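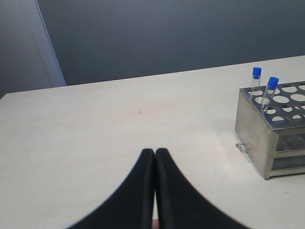
**Figure 1.** View from the wrist camera, with the rack to the right of the gripper.

### 4.2 House rules for shared benches

Most of the guidance we found on putting a robot arm to work in a small laboratory is written for the person who buys the arm, and very little of it for the person who has to share a bench with it on a busy morning. We wanted rules that a new technician could read over a cup of tea and still remember after lunch, and so the text we brought to the two sites, Aldale and Tamen, was kept deliberately short and plain. It grew out of a much longer draft by our colleague Ayman Kabbaj, whose patience with our crossings-out we gratefully record. The draft began with glassware, and we have left it there, because glassware is what people at both sites worried about first. A clear tube is a hard thing for a small camera to judge, since the perforated top of the rack shows straight through the glass, and in Figure 1 it is the two blue stoppers, bright against the dark grey wall, that catch the eye well before the tubes do. Our first rule therefore asks that every tube left within reach of the arm be capped, and that the cap be of a strong colour that differs from both the bench and whatever stands behind it.

We should say a few words about what we mean by a rule, as the term caused some friendly disagreement. The Boersma checklist, which both sites had used before we arrived, mixes together things that must be done every time, things that are nice to do, and things that somebody once thought of and wrote down. We have a good deal of affection for that checklist, and much of its good sense survives in our version, but staff told us they had stopped reading it all the way through. In our text a rule is something that stops the work if it isn't met. Everything else was moved to a separate page of advice, where it can be as chatty as it likes. This left us with eight rules and a fairly generous page of advice.

#### 4.2.1 Clear space

The second rule concerns the open part of the bench. We ask that the side of the table away from the rack be kept clear for the whole of a run, and that it not be treated as a handy spot for notebooks, gloves or the lid of something. People find this one surprisingly hard to follow, and we include ourselves. A bare stretch of white bench is very inviting when your hands are full! At Aldale the staff solved the problem in their own way by bringing in a small trolley for odds and ends, and we liked the idea so much that it went into the advice page for Tamen as well.

We also ask that the bench be wiped before the first run of the day, and that any mark which won't come off be noted in the log. The reason is a practical one. When something is spilled, the first question is always whether the mark was there before, and a short note in the log saves a long conversation. Smudges and specks are ordinary on a pale surface that gets real use, and we did not want a rule that called for spotless tables, as we felt sure it would be broken by ten o'clock and then ignored for good.

#### 4.2.2 Racks and how they sit

Racks gave rise to the longest discussion of all. The Wakelov procedure, which Tamen had adopted for its manual work, allows a rack to be set down wherever the technician finds it comfortable. That is perfectly sensible for a person, who can look up and adjust. For shared work we ask that the rack be set in its marked place before the arm is enabled, and that it be left there until the arm has been parked. If a rack has to be nudged, even slightly, the run is paused and the position is checked again from the start. We know that this costs time, and at Tamen the checks took up to six minutes in the early days, but we could not find a shorter version that all of us were happy to put our names to.

A related point is the lean of a tube. Tubes in a perforated rack rarely stand perfectly straight, and a person picking one up will correct for this without thinking about it. Our rule is that a technician looks along the rack at the level of the caps before each run and straightens anything that is plainly out of line. We did try to give a limit in degrees in an earlier version. It was dropped after the first round of comments, when it became clear that no one at either site wanted to hold a protractor against a test tube, and we can't say that we blame them.

#### 4.2.3 Fingers, grips and small checks

The remaining rules deal with the gripper itself. Fingertips are to be inspected and wiped at the start of each session, and again after any contact with broken glass. The approach toward a capped tube is to be rehearsed once at low speed with empty tubes whenever the rack, the caps or the fingers have been changed. Staff asked whether a new box of the same caps counts as a change, and after some back and forth we decided that it does, as caps that look alike can differ a little in how firmly they seat.

Finally, each site names one person per shift who may enable the arm, and that name goes on the board beside the bench. In October we will return to both sites to go through the logs with the staff, and the wording of the rule on racks will be the first item we take up with them.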